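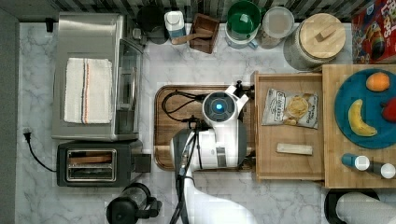
Toaster and toaster oven, side by side on the counter.

Cleaning out a toaster properly (crumbs, tray, the lot)

Quick one this. Mawuli asked how I do mine so am writing it down once and then he can stop ringing me. Takes 15 minutes, most of that waiting for it to cool.

What you need
Old newspaper or a bin bag
A dry pastry brush, or a clean paintbrush
Washing up liquid
Soft cloth, two if you have them
White vinegar for the outside, optional

Before you start
Switch off at the wall. Unplug. Not just off, unplugged. Then leave it till it's stone cold right through, not just cold on the outside. I do mine after lunch if we had toast at breakfast.

1. Tray out
Most have a crumb tray underneath or at the back. Pull, or press and it clicks. Tip the crumbs in the bin, wash the tray in warm soapy water, leave it to dry on the rack. Dry means dry. Don't put it back damp.

No tray? Some of the cheap ones don't have one. My old Prultero had a little hinged flap on the bottom instead, took me 2 years to find it. Check underneath before you give up.

2. Shake it
Newspaper down, toaster upside down over it, gentle shake. Tap the sides with your palm. Don't bang it, the elements are thin wire and they go. Turn it round and do teh other end.

3. Brush
Pastry brush down the slots, light strokes, top to bottom. Don't scrub the wires. Raisins are the worst, from teacakes, they weld on. If one won't shift leave it, try again next time. Never a knife. Never a fork. I know it's unplugged, still no.

Shake again after.

4. Outside
Cloth wrung out nearly dry, drop of washing up liquid. Go round the lever and the dial. Shiny ones smear, so a bit of vinegar on the cloth (on the cloth, not on the toaster) and buff with the dry one. No water down the slots, ever. If some does get in, dont use it, get it looked at.

5. Back together
Tray in. Plug in. Run it once empty on low with the window open. Bit of a smell is just the last crumbs. Proper smoke, switch off, unplug, let it cool and start at step 2 again.

How often
Tray once a week if you have toast every day. Full clean every 4 weeks or so for us, more when the grandchildren are here.

Toaster ovens are a different job, racks and glass and grease, will do a seperate page for that.

Augustina Boateng
Updated April, added the bit about raisins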